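Clokum Folding Records
Data card, revision of March 14, 2022

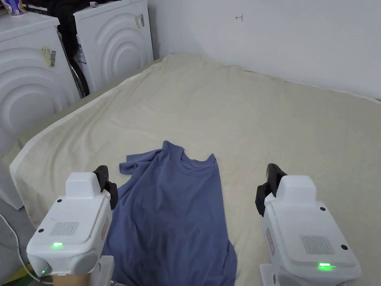 Head view: short-sleeved T-shirt between the two grippers, before a fold or a hand-over is labelled.

Summary
Recordings of a two-armed folding station at the Corkivton laundry, with the shift notes kept by the staff who work beside it. The set is meant for studying how folding work is shared between people and a machine. It holds 2203 episodes, of which 182 ended with a person taking over the garment.

Contents
episodes/ head view and gripper state, one folder per garment
notes/ shift notes, typed up from paper, names removed
labels.csv garment type, outcome, reason for hand-over

Garments
Mostly T-shirts, laid out on a beige sheet. Start positions vary. Some shirts lie lengthwise with a sleeve folded over itself, and these are kept in. Fitted sheets are excluded.

Changes to the work
Before November, folders stood at the table for a full shift. They now sort, check finished piles and deal with hand-overs. Folders asked for longer turns at sorting, and the rota was changed to suit. Pay grades stayed the same. Two entries in the notes complain of waiting for the arms to finish before a shirt could be reached; the stop rule was rewritten after the second.

Known limits
One site only. Hand-over reasons were entered by whoever was on shift, and "collar" and "sleeve" are used loosely. Notes are thin for nights.

Access
On request from Ullach. Labels: Marloes De Bruijn. Shift notes and staff consent: Ashok Chaudhary.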